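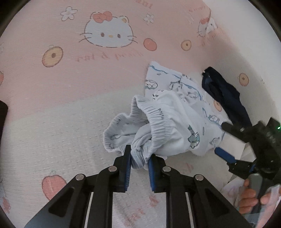 The Pillach folding drying rack has been in my hallway since August, mostly because it won't fold. It has 3 tiers, a two-page manual and the turning circle of a bus. My old Donon tipped over if you looked at it, so I'll give Pillach credit for standing up under a full load.
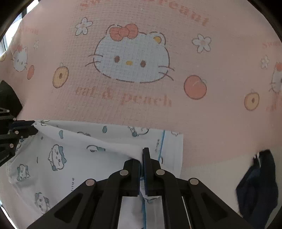 Thick fabrics are where the rack earns its keep. The bars sit far enough apart for air to get through a bath towel. Anything with a waffle-like weave, say a big pink one with a white cat face and a coral-red bow, needs the top tier to itself. Socks fall straight through. Four stars, minus one for my thumb.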